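Semwood at the Volell Hall
Gallery, page 2: The Kettle panel

Home | Gallery | Visit | Contact

The Kettle panel was the largest part we took to the Volell Hall in September, and the one people asked to see again when they came back with a colleague. Page 1 has the small brackets and covers. This page is for the panel and the table it was on.

It is a single sheet of aluminum, pressed at our shop in Ilisitz. We left it unpainted. Paint hides the edges of the ribs, and most visitors wanted to look at the ribs. The finish is the dull silver-gray the sheet has without any polishing, so it reads differently from the stainless table under it.

The long ribs are what make the sheet usable at this size. Flat sheet flexes when you pick it up by the ends. With the ribs pressed in lengthwise, two people can carry it level. The curved channel on the left took the most work in the tooling. The first version had a tighter bend and the metal thinned on the inside of the curve. Edvin Haugen redrew it as a slow S and we cut the die again. The straighter ridges toward the right side were fine from the first drawing.

The small round holes are pierced after forming. If they go in before, the ones near a rib pull out of round. The larger hole near the right end and the few small slots are done in the same step. We were asked several times whether the holes could go in a different pattern. They can, as long as they stay clear of the rib walls.

The small turned-up tabs along the front edge are part of the same sheet. Nothing is welded on. Please lift the panel with a flat hand under it and leave the tabs alone. They bend back easily and then they have to be straightened one at a time.

On handling: we laid the panel flat and let people touch it. Last year we had a part on an upright stand and visitors only looked at it from the aisle. On a table they run a finger along the channels and turn up with better questions. The brushed top does show fingerprints, so we kept a cloth nearby and wiped it down every 20 minutes or so when it was busy. Friday afternoon was the busiest time.

On the table: it is stainless, with diagonal legs, and it stood directly on the hall carpet. The carpet is soft enough that we checked the level again after the first morning. The front half went to the panel and the back was left for whatever else had to be set down. Next time we would bring a deeper table, or a second one, and keep the cables off the top.

On quantities: the press tool is rated for up to 3000 parts before it goes back for regrinding. For short runs we can use a softer tool, which costs less and takes about a third of the time to make. The rib edges come out slightly rounder with it. Bring a drawing if you want a price. A sketch with the overall size and the sheet thickness is enough to start.

A few visitors asked for the panel in steel. The same shape can be pressed in thin steel, but the S-shaped channel would need its own trial. We have not run one.

The panel is back in Ilisitz now and can be seen at the shop by appointment. It is kept flat on a rack by the front office, so you don't need to go through to the press floor. 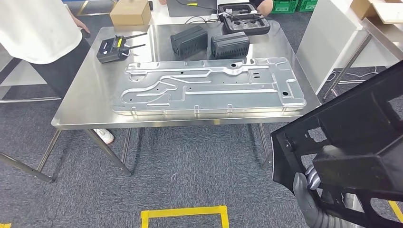

Appointments are on weekday mornings. Ask for Edvin Haugen and say that you are coming about the Kettle panel. Page 3 has the packing and the crates.

Previous page | Next page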